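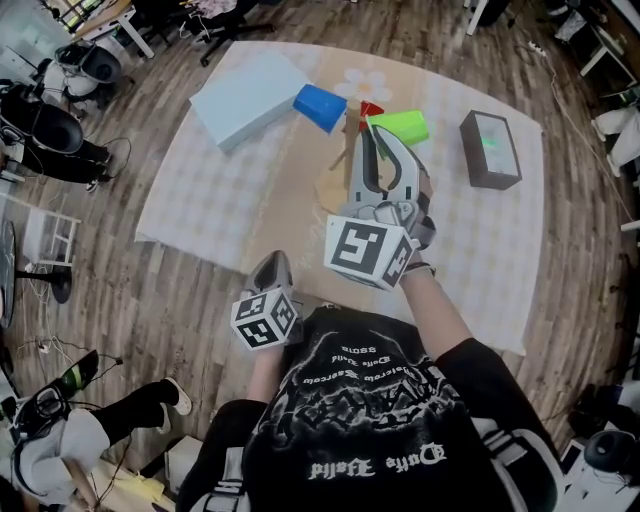 On the mat, with the green cup.

How to trace a relative's army service record

You will need the person's full name and date of birth. A service number helps a great deal, and if you have it you can skip the first step.

1. Look for the service number
Check the rim of any medals, the inside cover of a pay book, and the backs of letters sent home. Discharge papers usually carry it in the top corner. Write it down exactly as it appears, including any letters in front. My great-uncle's papers gave one number and his medal another, as he had changed regiment and been renumbered. Keep both if you find two.

2. Search the medal and casualty lists
Start with surname and initial only. Clerks misspelt names and first names were often swapped. A search for Tamier gave me 186 entries, and the one I wanted was filed under Tanier. Narrow the list by regiment before you narrow it by first name.

3. Send for the record
Fill in the request form for the archive that holds the papers. If the person has died, you will normally be asked for a copy of the death certificate. Send a copy and keep the original at home. Meriem Lamrani, who helped with my first request, told me to put the service number on every sheet in case the pages got separated. Mine took until January to come back.

4. Read the unit war diary
The service record tells you where a man was posted. The war diary tells you what his unit did there. Diaries seldom name ordinary soldiers, so look for dates and places and match them to the record.
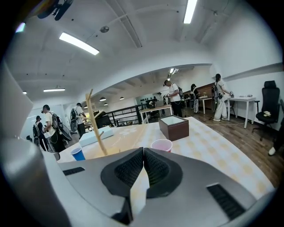 Make a simple table as you go, with one line for each date, the place, and the page you took it from. Milagros Escobar uses a card for each month, and that works just as well if you prefer paper. Copy abbreviations as written and look them up later. "TOS" is taken on strength, "SOS" is struck off strength.

5. Check local newspapers
Try the weeks after a known date of wounding or death. Search the street name as well as the surname. For the Sepúlveda side of the family, the only mention was under the address.

6. Store what you have
Scan letters at 300 dpi or higher, 600 for small photographs. Name each file with the surname first, then the year. Do not laminate anything.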